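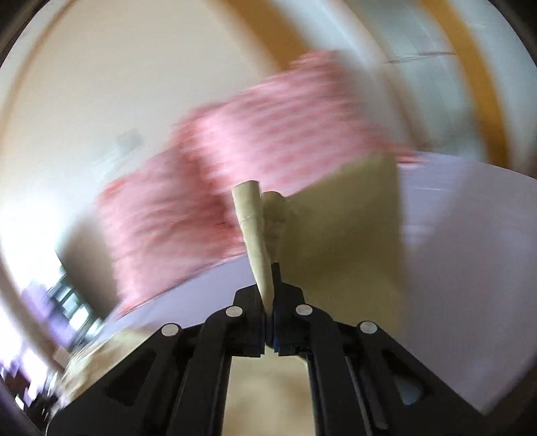
What should a first budget for hand-held gripper work cover besides the grippers themselves?
Spare fingers, storage, operator hours, replacement materials and the time needed to check recordings. On most first budgets the hardware line is the most detailed and the least likely to be wrong.

Bram Van Dijk plans equipment purchases at Skasirden, a small automation firm that collects handling data in ordinary rooms and sells the results to companies training robot arms. His spreadsheet for the current round has seven lines. Only one of them is hardware.

"People send me a quote for the tool and call it a budget," Van Dijk says. "The quote is fine. It covers the first morning."

Skasirden bought its first set from Boersma, which sells the gripper, the camera mount and a charging case as a single item. The second set came from Claltel, where each part is priced separately. On paper the Claltel order was cheaper. Adapters, a second case and the hours spent matching the two mounts closed the gap before the set went into use.

The mount is the detail Van Dijk now checks first. If two tools hold the camera at different angles, the recordings cannot be pooled without a correction step, and that step has to be written and tested by someone on salary. He asks suppliers for a drawing with tolerances. A supplier that cannot send one goes to the bottom of the list.

Paper and other soft stock

Rigid objects are simple to cost. A block or a cup can be used all week. Paper is a consumable. A rolled tube takes a crease where the fingers close, and a creased tube does not behave like a fresh one in the next take. Skasirden first entered paper under office supplies, where it was lost among printer toner and envelopes. It now has its own line, with the weight and finish of each sheet recorded, so that a reorder matches the original stock.

Soft stock also affects the choice of fingers. Stiff tips crush a tube at a closing force that would be harmless on wood. Compliant tips grip it at lower force but wear sooner. Van Dijk budgets three pairs of tips per tool and keeps the wear log next to the purchase log – the two are read together at the end of each month.

Pivots and linkages need less attention. They should be checked for play at a fixed interval, and the price of a replacement pin is small. The cost is in the tool being out of use while the pin is on order. A spare linkage kit on the shelf is the cheaper option for any site running more than one tool.

Rooms and people

Work in homes and shared rooms costs more per usable hour than work at a bench. Daylight changes, people walk past, and furniture has to be moved and put back. The benefit is variety, and buyers of the data pay for it. Lonitside, a planning service that reviewed Skasirden's November figures, advised splitting the two kinds of hours into separate lines. In the old sheet they had been averaged, and the average described neither.

Operator time should include practice. Skasirden allows two paid sessions before any recording is counted. Review time is entered at the same rate as recording time until a site has its own figures.

Lease or buy

Leasing suits a project with a fixed end. Terms vary, and the clause to read is the one on wear parts. Boersma's lease includes tips but excludes the camera. Claltel's excludes both – its monthly price is lower for that reason.

For a program expected to run over two years, Van Dijk prefers to buy, with a reserve for a change of camera midway. He reviews the reserve each quarter and moves unspent money to materials. The next order, for tips and paper stock, is already entered.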